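Ticket 1909: Public comment form accepts submissions under unverified names, confirmation emails not sent
Project: Larnton Comment Portal

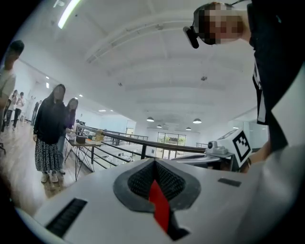 Status: Resolved
Priority: High
Component: intake / mail queue
Reported by: Kylie Ashby
Assigned to: Hamish Kerslake

Summary

Comments filed on the Lowther broadband docket are going straight to the public listing without the email confirmation step. The docket is configured with confirm_required = true. Other open dockets on the same server behave correctly.

Steps to reproduce

1. Open the Lowther docket and select File a comment.
2. Enter any name, a street address and an email address at a domain that does not accept mail.
3. Submit.
4. Reload the public listing.

Expected: comment is held as PENDING until the link in the email is opened.
Observed: comment is listed as PUBLISHED within one reload. No outgoing message in the mail log.

Environment

Portal running on Ponov 4.2, two web nodes, one queue worker. Mail relay is Starkar. Same result in three browsers, logged in and logged out.

Log

Ashby, 09:12
Opened after a resident wrote in to say a comment was listed under her name and she had not filed it. I have hidden that comment from the listing but kept the record. Export attached to the internal copy of this ticket. The docket stands at 1,909 comments, 399 of them with no confirmation timestamp.

Kerslake, 09:40
Confirmed on node 2. Cannot reproduce on node 1. Please do not delete any of the 399. We need the submit headers.

Kerslake, 10:05
Relay is fine. Test message from the worker was delivered in four seconds. The confirmation job is never queued, so this is upstream of Starkar.

Ashby, 10:31
Is it safe to leave the form open? The filing deadline is in October, so a short closure would not cut anybody off.

Kerslake, 10:38
Close it. Set docket to READ_ONLY and put the standard maintenance notice on the form page. Listing can stay up.

Ashby, 10:44
Done.

Kerslake, 11:50
Cause found. The bulk upload endpoint was turned on for this docket so that groups could file many comments in one CSV. Bulk rows skip confirmation by design and are supposed to require an API key. On node 2 the config file is an older copy with the key check commented out, and the web form on that node was posting to the bulk endpoint as well. Both nodes report the same version number, so the health check did not catch it.

Kerslake, 12:25
Of the 399, 17 came through the web form one at a time. The other 382 arrived in bulk uploads with no key, all from a single address block. Names and street addresses look real. The comment text is identical apart from the greeting.

Ashby, 12:33
So the 17 may be genuine people who never got the email.

Kerslake, 12:36
Possible - the data does not show it either way. Treat them the same as the rest for now: back to PENDING, send the link, publish if they confirm.

Fix applied

- Node 2 config replaced with the current copy, checksum compared with node 1.
- Bulk endpoint disabled for the Lowther docket.
- All 399 records set to PENDING. Original timestamps kept.
- Confirmation jobs queued in batches of 40 to stay under the relay limit.
- Health check now compares config checksums as well as version.

Verification

Kerslake, 14:10
Repeated the steps on both nodes. Comment held as PENDING, message in mail log, link works once and then expires. Keyless POST to the bulk endpoint returns 403.

Ashby, 14:22
Same here. Form reopened. Replied to the resident with the record number and the removal form.

Closed Sunday, July 23, 2023. Follow-up on a name lookup page for residents is tracked separately - please do not reopen this ticket for it.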